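Flirnside home build gets its second gripper, arm still in pieces

Sunday, September 14, 2025

FLIRNSIDE - Two neighbors who have been building a laundry folding robot between a spare bedroom and the Grurkex shared workshop say the hands are done. The rest of it, not so much.

Wai-kit Lo and Vivek Prajapati started in July with a dead 3D printer, a box of servos and an argument over T-shirts. The plan was a pair of arms on a rail over a table. Cheap ones. Drop a shirt in, get a square out. They are now on the third version of the gripper and the first version of pretty much everything else.

"We did it backwards," said Lo, 41, who fixes elevators for a living. "Built the arm first, big heavy thing, looked great. Then it couldn't pick up a sock."

So the arm came off the bench and the two went back to fingers. The grippers they have now are carried by hand. A person holds one, squeezes, moves the cloth the way a person would, and a camera on the tool records all of it. Later the recordings get used to train the software that will drive the arms. No arm needed for that part, so the work can go on in a living room after dinner.

Saturday's open bench night at Grurkex was the first time most members got to try one. Short line, a lot of dropped dishcloths. One kid managed to fold a pillow case in half and got a round of applause. Left-handers complained about the trigger. Prajapati wrote that down.

Cost so far for the current pair, not counting the cameras: $82. Most of that went on screws and bearings, plus a spool of filament that Bellura, the hardware store on the corner, let go at half price because the box was crushed. The cameras came out of Prajapati's drone drawer. He would not say what he paid for them originally and his wife was standing right there.

The fingers took the longest. Version one was a plain claw, two flat plates, fine on a cardboard box and hopeless on anything soft. Version two had rubber pads, which grabbed two layers when you wanted one. The new ones come in at an angle and close at the tip, so you can go after a single hem. Lo prints them overnight at the workshop, where the better machine is, and drives home in the morning to fit them before work. He has cracked a few by overtightening. There's a jar.

Wider opening is next on his list. A bath towel folded over on itself is about as thick as they can get a good bite on, he says, and jeans are out for now. Jeans may be out for good.

The other big change was giving up on the table for practise. Cloth hung off the edges and the weight dragged the fold out of line. They moved to a big pale surface with plenty of room on every side, and Prajapati says the software likes it better too, since a blue shirt on something nearly white is an easy outline to find. Patterned stuff comes later. So do black socks, which he is not looking forward to.

He is the one doing the software, evenings mostly. He teaches math at Vashisht, the night school on the hill, and three of his students have been tagging the clips for course credit: where the fingers closed, where they let go, whether the fold was any good. The target is 4000 clips before anybody plugs in a motor. They are well short. He had wanted to be there by the end of July.

"Towels are boring and we need hundreds of towels," he said. "Everyone wants to do shirts."

There have been problems. A whole night of clips went in the trash when a memory card turned out to be full. Another batch had the left and right tools labeled the wrong way round, and it took a student asking a very polite question to catch it. The two now put tape on the handles.

Grurkex has set aside a corner of its back room for the rail and the arms once they come home from Lo's garage, on the condition that a stop button goes in before any power does. Members voted on it last week. One against, over floor space. The table saw people want that corner.

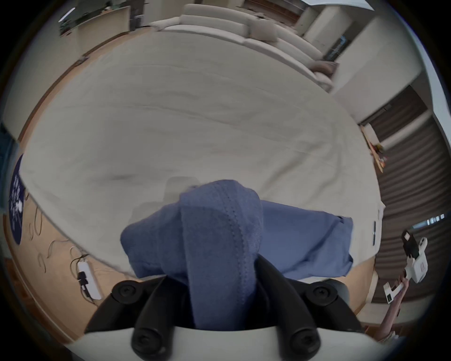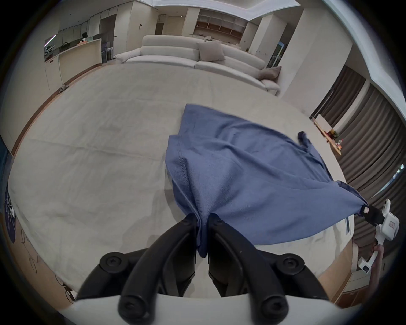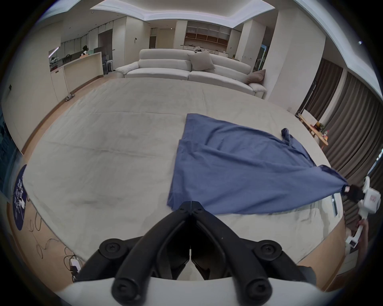

Two-handed work is what the pair will spend the next month on, and it is slow going. One tool alone can pinch and lift, and for a towel that gets you a decent way. A shirt needs something pulling back the other way or the whole thing just follows the hand across the sheet. In the second and third pictures the far corner of the blue cloth is clamped in a second gripper over on the right, held by the handle, and that is the hold Prajapati wants the most clips of. Corner pinned, other tool free to go in for the next edge. In the third the near fingers are closed with the tip just short of the cloth. The software has to learn that bit as well, he says. Getting the tip to the right spot is harder than the squeeze.

The round black knobs on the fingers take a hex key, by the way. Several people asked on Saturday. Lo went with the same screw size all over so he only has to carry one key, and then lost it, and now has a few.

Files for the grippers will go up on the Grurkex members page once Lo has cleaned up the drawings. He says to wait for those and not copy the ones already floating around the workshop's shared folder, as the base on that version is too thin and snaps at the lower joint. The parts list is up now. Anyone printing the fingers should use the slow setting and plan on leaving them overnight. The trigger spring is out of a ballpoint pen, the click kind, and the pair will take any spare pens you've got.

As for the arms, Lo is rebuilding the shoulder on the left one after it sagged under its own weight. The right one works but makes a noise. No date for a first powered fold, and neither man would guess at one. Prajapati did say it will be a washcloth.

Next bench night is the usual time, side door, bring old shirts. Plain colors please. Clean ones.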